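Grilum Folding Notes
README, revised December 5, 2018

What this is

A written set of household folding methods, with a log of how each garment behaved, compiled over one long stretch of laundry. It covers 30 kinds of clothing and linen. It started as a sheet of paper inside a wardrobe door and got out of hand.

The set has two parts. The methods are plain text, one garment to a file, and each should take less time to read than the garment takes to fold. The log has 150 entries, each recording a garment, the surface it was folded on, the method used and a remark. Some of the remarks are technical. Several are just the word "no".

What's in it

methods/tops: T-shirts, singlets, jumpers, hoodies, collared shirts
methods/bottoms: jeans, shorts, tracksuit trousers, pyjama pants
methods/linen: pillowcases, tea towels, flat sheets, and an unfinished file on fitted sheets
methods/small: socks, undies, beanies
log: one line per fold, in the order things came out of the basket
glossary: short, because most folding words are already words

Terms used

Waist end: the end you put on first.
Cuff end: the other one. If the trousers have no cuff, it's the hem.
Rise: the curved seam from the waist to where the legs part. On most trousers it sticks out as a small triangle and has to be tucked in before anything else will lie square.
Flumgate: the gap that opens in a drawer when the front row of rolled clothes falls over. Named after the drawer in which it was first observed, which was itself named by a child.
Coltano: a fold in thirds, crosswise, after halving lengthwise. Somebody in the house called it that years ago and the colour-coded labels were already printed.

Notes on bottoms

Jeans are easy. They're stiff, they remember what you did to them last time and they stay where they're put. Fold in half with the back pockets out, tuck the rise, then do a Coltano.

Tracksuit trousers are where the complaints come in. The fabric is slippery, the waist is gathered and wants to spring back into a circle, and the legs taper, so halving them neatly at the top doesn't mean they'll be neat at the bottom. Go by the outer seams. Lay the trousers flat, bring one leg over the other, match the cuffs first and let the waist sort itself out. Press the air out with a forearm. Stripes and panels on one leg are handy for checking that the trousers haven't twisted, as a diagonal panel that suddenly changes its angle means you've got a rucked knee underneath.

Printed logos go to the inside of the fold if the print is the rubbery sort that sticks to itself in summer. Wait. They go to the outside. The April version had this backwards and the correction cost one pair of shorts.

Surfaces

Every log entry gives a surface: bed, table, ironing board, lap or floor. Beds are the most popular and the least suitable. They're soft, they sag toward whoever is leaning on them, and a patterned sheet will swallow a patterned sock whole. They're also big and at a decent height, and they have the great advantage of needing to be cleared before anyone can go to sleep.

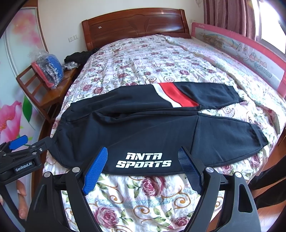
Does the bed have to be made before you fold on it?
Pull the top layer reasonably flat and leave it at that, because small wrinkles in a sheet don't carry through to trousers or jumpers. Pillowcases and shirts are fussier and do better on a table.

Known problems

Fitted sheets: see the unfinished file. The current method is two sentences long and the second one is rude.
Drawer depth: the bottoms methods assume a drawer 80 cm wide. Narrower drawers will need a fourth fold, which makes a lump.
Duplicates: 2 log entries describe the same hoodie. It was folded, worn to the letterbox and folded again, so both stay.
The Matić file: a rolled method for travel, named after the suitcase. It works in that suitcase. Results in other suitcases are welcome.

Changes and corrections

Send a new method as plain text, with the garment name on the first line and the steps under it. Diagrams made of slashes and dashes will be admired and then removed. Methods that begin by ironing the garment belong in some other project.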